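Notebook, interview project, Rurnness office
March 22, 2018

Spent the morning on the coding sheet for the early marriage interviews. Sumaiya G. and I went through the Brakenau set again and the ages still don't line up between the two forms. The intake form asks for age at marriage, the follow-up asks for age at engagement, and whoever typed them in put both in the same column. Split it into two columns now. Old file kept in the archive folder with "do not use" in the name.

Total records after merging: 2,705. Of these 1,917 have a complete follow-up. The rest are intake only and should stay out of the tables on schooling and on who made the decision. 155 have no consent box ticked on the scan. Afroza thinks most of those are a scanning problem (box is at the very bottom of the page) but we can't assume it. She is pulling the paper forms. Until then they are out of everything, quotes included.

Recoded "who decided" as well. We had father, parents, family, elders, self, and a long tail of other. "Family" is too loose, some women clearly mean their own parents and some mean the in-laws. Left it as its own code for now and flagged the transcripts where the next sentence settles it. Müzeyyen will read the flagged ones without seeing my choice, then we compare. 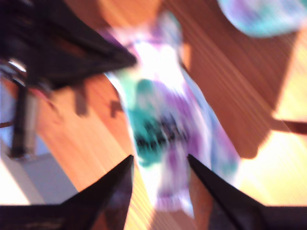
Wood and fabric between the two black fingertips.

Call with Paula Coman at the Billham shelter after lunch. Main points:

She doesn't want town names in anything that goes outside, even for the large towns. With age and number of children next to it, a husband's family could work out who is speaking. Agreed. Region only, and ages in bands.

She asked us to drop question 14 (why didn't you leave). Her staff stopped asking it last June and say the talk goes better with "what did you need at that point." I agree with her. It does mean the old answers and the new ones can't go in one table - will write that in the methods note.

Two women who spoke to us in the first round have asked to read their transcripts. Paula will read them aloud to one of them, who would like it done in person. No deadline on this.

Kröger translation came back. Checked 20 passages against the audio. Mostly fine, but the phrase we had as "I was given" keeps turning up as "I got married." That changes who is doing it. Sent it back with the line numbers and asked for the literal wording everywhere, even where it sounds stiff.

To do:
- Sumaiya M.: new column check, both sites
- Afroza: paper forms, consent
- me: methods note, question 14
- ask Müzeyyen if the support line number on the leaflet still works in the evenings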